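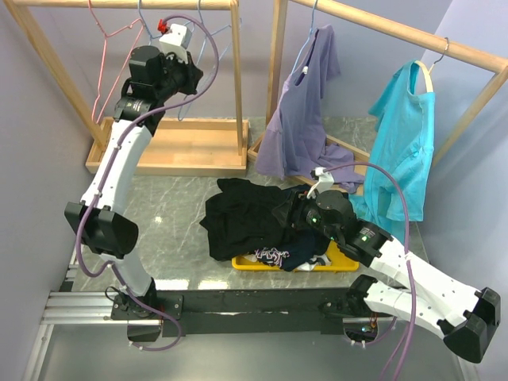 Light wooden clothes racks at the back of the work surface, dark clothing waiting in front.

Hanging garments: notes on method

The garment pages of the Pristo housekeeping manual were reissued on 03/08/2019 and replace section 17. Readers at Brendenville and Broneck should discard the September printing. The main changes concern the order of work and the treatment of knits.

Sort before hanging. Dark items go in one heap and light items in another, with heavy knits set aside for folding. A heap left overnight will crease at the lowest layer, so it should be spread out or moved to a bin the same day.

Lay the garment face up and find both shoulder seams. Pass the hanger in from the hem, never through the neck opening, which stretches ribbed collars and neckbands. Seat one shoulder, then the other, and check that the seams lie along the slope of the hanger. Only then lift by the hook. 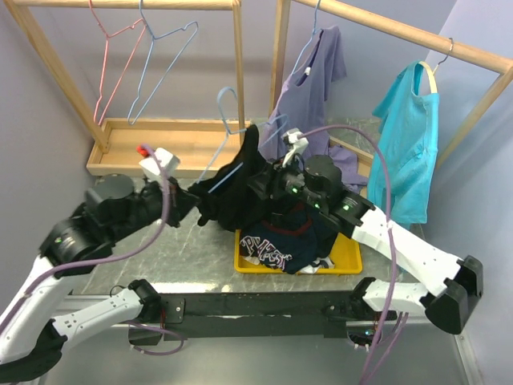

Bunched fabric is the usual cause of a crooked hang. If the body of the garment has gathered over the lower bar, draw it down by the side seams before it goes on the rod. Pulling at the hem alone shifts the shoulders. Printed tops can wait in the bin until last, provided they are hung or folded before the end of the shift.

Racks should carry no more than 23 garments each. Hooks all face the same way. Leave a finger's width between items, more for anything with a collar.

Plastic hangers with a bar are preferred for shirts and light tops. The MacDonald stockroom holds 336 of these under item number 3081, and requests should quote that number. Hangers with a split or bent hook are to be returned in the same carton and not put back on the rod.

The page on trousers and skirts is unchanged.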